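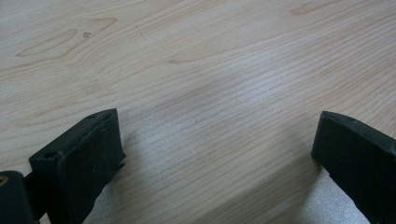
What is the proper care of a wooden tabletop?
A soft cloth, a little warm water, and a dry cloth drawn along the grain.

So read the first entry in the Register of Furnishings at Torkgate, and Ghassan Hakim, Acting Keeper, had followed it for 5 years. Item 2389 was a pale table from the former reading room. The Register recorded its grain, an oval figure in the wood, and one small grey mark resembling an equals sign.

In December the Office at Skiltcombe wrote to advise that all marks were to be removed before transfer. The Keeper was requested to confirm completion by return mail.

Mr. Hakim considered the letter until the lamps were lit. He then replied in the usual form.

"The Keeper acknowledges the instruction. The mark is described on page 800 of the Register and forms part of the item. Its removal would require the issue of a new number, a new page and a new table."

No answer was received that winter. In the spring a parcel came from Skiltcombe. It held a grey cloth, neatly folded, and a card bearing the words "For Item 2389, along the grain."

Mr. Hakim entered the cloth in the Register and went to fill the basin.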